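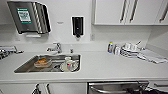
Student robotics club Netard starts its new season in the kitchen

September 9, 2021

The student robotics club Netard has opened its new season with a project that every household knows: cleaning up the kitchen. The team has 15 members, most of them in the second year of study, and they will work until January on a robot that can handle dishes and reach the places above the stove.

The project has the name Lurnari. In the first weeks the students guide the robot by hand control and record each attempt. Until now they have collected 1,027 recordings, and from these the robot should later learn to do the same tasks alone.

"Glass is the most difficult for us," says Mirko Vitale, who leads the club. "A plate has a clear edge, but a drinking glass is hard to find for the camera - and in a metal sink it is even harder."

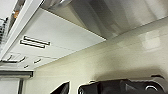 The view from the robot's gripper, looking up at the range hood.

The club is divided into 2 groups. One is responsible for the gripper and the wrist camera, the other writes the software and checks the recordings. New students can join both groups, and experience with programming is welcome but not required.

In January the club will take part in the Veven student competition, where 31 teams are registered. Each team must complete a set of kitchen tasks in a room that it has not seen before. Students who are interested can write to the club or come to the open evening in the Lam building.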